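Pleltham Technical Institute
Introduction to Automated Handling
Course Handout 4: Two-Arm Sorting Between Bins

Instructor: Samina Ansari
Revised 25 Sep 2021

0 comments | 3 shares

Purpose of the Unit

Students in this unit will plan, program and record a sorting task in which two arms share one work area. The unit follows the single-arm exercises of Handouts 1 through 3 and assumes that each student has passed the safety check and can move an arm to a taught position without help. Students who have not passed the safety check may attend the lecture but may not operate the equipment.

The sorting task is simple to state. Household containers are placed in open bins, and the arms must move each container to the bin assigned to it on the task sheet. The difficulty lies in the number of decisions that must be made before either arm moves. Students should expect to spend more of their time on the written plan than on the controls.

Terms Used in This Handout

Home position. The position to which an arm returns at the start and end of every run.

Approach point. A taught position directly above an item, clear of the bin rim, from which the gripper travels straight down.

Shared zone. Any part of the work area that both arms can reach. Only one arm may travel through the shared zone at a time unless the plan states otherwise.

Run. One complete attempt at the task, from home position to home position. A run that is stopped by hand is recorded as a stopped run and is kept in the log.

Layout of the Work Area

Bins are set side by side on the table and are named by color in all written work. The terms "left bin" and "right bin" are not accepted in plans or logs, as they change meaning when the reader stands on the other side of the table. Rims should touch wherever the shape of the bins allows. A gap between bins has been the most common cause of dropped items in past terms.

The floor of each bin is treated as a separate working height. Students must teach the floor height for each bin individually, even where two bins look alike. The recorded value is entered on the Bandalum planning sheet in the column marked Z-low. 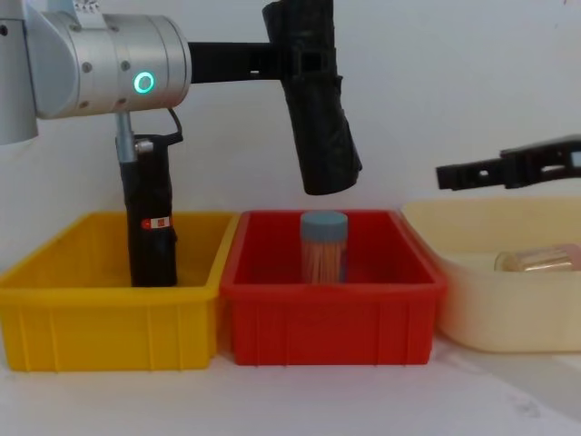 Item orientation is the first matter to be settled in the written plan. A container may be standing or lying down, and the two cases call for different approach points, different gripper angles and often a different arm. The clear container of thin sticks in the red bin is standing upright, and a plan for it may begin with an approach from above and a grip on the sides below the screw lid. The glass jar in the cream bin is lying on its side, with a rounded body and a reflective surface, and it should be planned as a separate case. Students are asked to state, for each item, the direction of the long axis, the part of the item to be gripped and the part that must not be touched. A lid is never used as the gripping surface in this unit.

Assignment of Arms

Each item is assigned to one arm before the first run. The assignment should follow reach first and convenience second. If both arms can reach an item, the plan must say which arm has it and where the other arm waits. "Out of the way" is not a waiting position. A taught position with a name and a number is required.

Where a gripper must go down into a bin, the student should check the full length of the gripper body against the rim, including any wrapping or cable on the outside. A path that clears the rim at the fingertips may still touch it higher up. This check is done at reduced speed with a partner at the stop button.

Hand-over of an item from one arm to the other in midair is outside the scope of this unit. It is covered in Handout 6.

Speed and Grip Settings

The speed limit for first runs is 20 percent of the rated maximum. Students may request a higher limit after three runs in a row without a stop. Grip force begins at the lowest setting on the Duvovo controller and is raised one step at a time. Glass items are not to be gripped above the second step.

Recording of Runs

Each pair is to complete 49 recorded runs over the unit. Last term the class as a whole logged 340, of which about 200 were judged good enough to be used in the July review. The remaining runs were stopped, mislabeled or missing a plan number. A run without a plan number cannot be marked.

The log entry for each run must give:

- plan number and version
- names of both operators
- bin and orientation of each item at the start
- bin and orientation of each item at the end
- reason for any stop, in one sentence

Assessment

The written plan carries half of the unit grade. The log carries one third. The remainder is given for conduct in the laboratory, including return of both arms to home position and correct shutdown.

Late plans will be accepted up to one week after the due date with a reduced grade. Late logs will not be accepted.

Reading

Afridi Laboratory Notes, sections on approach points and shared zones. Copies are held at the front desk and may not be removed from the building.

Contact: Office of Automated Handling, Pleltham Technical Institute | © 2021 Pleltham Technical Institute | Back to top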